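**Handout 4: The desk as a shared thing** — 14 Feb 2020

Sorry about the rushed ending last week! We'd only just gotten to screens and dividers when the next class started lining up at the door, so I'm picking up there.

Remember the question Kausar asked: does a divider block noise or just eyes? Mostly eyes, is my answer. A fabric panel at desk height soaks up a little of the chatter from straight across, but it won't touch a phone call three desks over. What it does really well is give you somewhere to rest your gaze (I'm a big believer in this, you'll hear it again in May).

Now cables. When I helped lay out the Narbridge office we had 16 desks and almost 300 cords, and I spent a whole weekend on my knees under there. Since then I sketch the hatch before I sketch the desk. Things I look for:

- a lid that sits level with the top, so paper slides over it
- a slot long enough for several cords side by side
- a spot near the divider, out of the way of your elbows
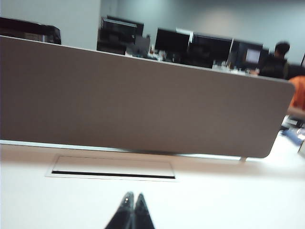
*Fig. 2. Flush hatch with a long slot, just under a gray fabric divider. Note the gap below the panel.*

I like that gap a lot — you can get a cloth under there, and the panel looks lighter for it.

For next time, measure your own desk and mark where every cord leaves it. Mawuli and Daranee, you two are up first. Bring the drawings to room 2101.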